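4 min read

# Herkgate Bimanual Kit – Evaluation Data Card

Version date: 2024-08-01

## Summary

This card covers the recordings supplied with the Herkgate bimanual kit, sold by Zondmont as a benchtop package for manipulation research. It is written for labs deciding whether to buy the kit, and for those that already have it and want to train on the bundled data. The kit and the data are licensed separately. Buying one does not include the other unless the quote says so.

## What is in the release

- 1000 episodes of two-arm tabletop work, recorded by teleoperation
- Wrist colour video from both arms
- Joint positions, gripper opening and commanded targets
- A short text instruction for each episode
- Calibration files for each recording station

Episodes are grouped into 4 task families: soft goods, containers, sorting and handover. Soft goods is the hardest of the four and the one most buyers ask about. It includes cloth folding, bag opening and work with tissues at a dispenser box.

## Recording conditions

All episodes were recorded on white tabletops under ordinary room lighting. We did not standardise shadows, and surface marks were left as they were. Objects not needed for the task may be present on the table. Models trained on a cropped view of the work area should be checked against the full view before any results are reported.

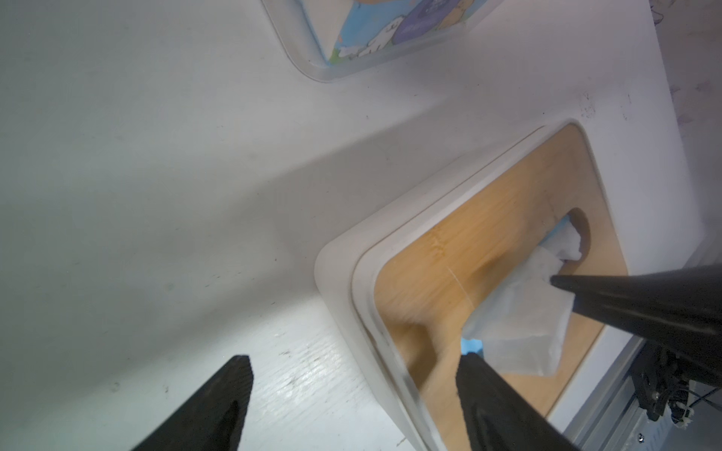 The wrist view is close and wide, so the fingers of either arm can enter it from more than one side. Our loader does not mask them. An optional script, `mask_fingers.py`, produces approximate masks, but it was tuned on the containers family and performs poorly where thin material overlaps a fingertip.

## Grippers

The data was collected with the standard black fingers. Eberhard fingers can be fitted to the same mount, but they are longer and the supplied calibration does not apply to them. Recalibrate before replaying any trajectory.

Gripper opening is logged as a value between fully closed and fully open. Contact force is not measured. For paper and thin plastic this is a real limitation – a closed gripper and a gripper holding one sheet give nearly the same reading. Use the video for grasp labels.

## Known issues

1. Two stations have a small time offset between the left and right wrist streams. The correction is in `station_offsets.json` and is not applied by default.
2. Some instructions name a colour when only one object of that type is on the table. These were kept as written.
3. Failed attempts are included and flagged in the episode metadata. Filter on `outcome` if you only want completed tasks.

## Formats and tools

Episodes are stored in the Wavness container format, with a converter to plain video and CSV. The converter runs on Linux only. A licence key is needed for the Wavness viewer but not for the converter.

## Planned changes

A corrected set of time offsets is scheduled for November. Episode numbering will stay the same, so existing train and test splits will still work.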